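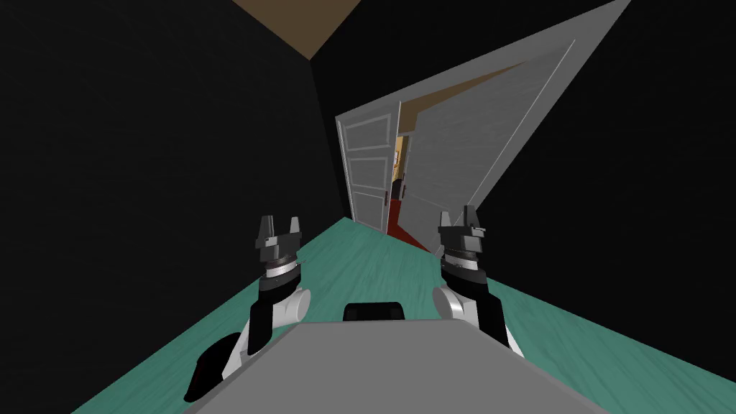 A reader wrote in after the last column to say that a hallway is a hallway, you walk down it, you get to the kitchen, why spend 20 lines on it. Fair. But I'm going to spend more.

My argument is simple. We build homes with dark middles and then act surprised when everybody lives in one corner of one room. Look at any floor plan from the big builders — Triletti, Brenari, doesn't matter. Big kitchen. Big bath. Then a long thin strip with no window, one ceiling light and 4 doors. That strip gets cleaned, heated, painted. Paid for, at the same rate as the good rooms!

And the fix they sell you is a fixture. The Mellow development out by the county road offered buyers a "hall upgrade package" last June. Two wall lights and a nicer switch. No window over a door. No glass in the door either. Glass in a door is old, cheap and it works, my grandmother's place had it in every room and you could read the mail in the hall at four in the afternoon.

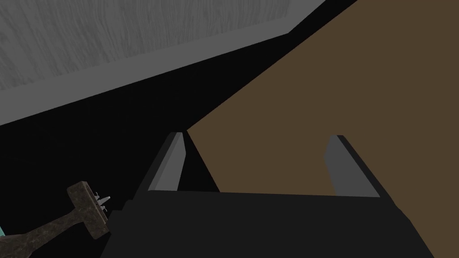 **Moen Street Letters**
*Housing columnist*

Then there's the table problem. Same disease. Builders draw a dining table on the plan to prove the room works, and they draw it small. Real tables are 60 inches and up once people sit at them, and chairs have to go back, and somebody has to get past with a hot dish. So the table gets shoved to the wall. Becomes a shelf. Mail, keys, a kid's coat, and dinner moves to the couch.

I don't think people stopped eating together becuase of phones. Some of it, sure. But a lot of it is three feet of missing floor — floor that went into the strip.

Give me a shorter hall and a wider room. Borrow light from the next space over. Put the closets on the dark side where they belong, coats don't need a veiw. None of this costs what a second bathroom costs, and I've yet to see it on an options sheet.

The same reader asked if I'd give up the second bathroom for it. Yes. Tomorrow.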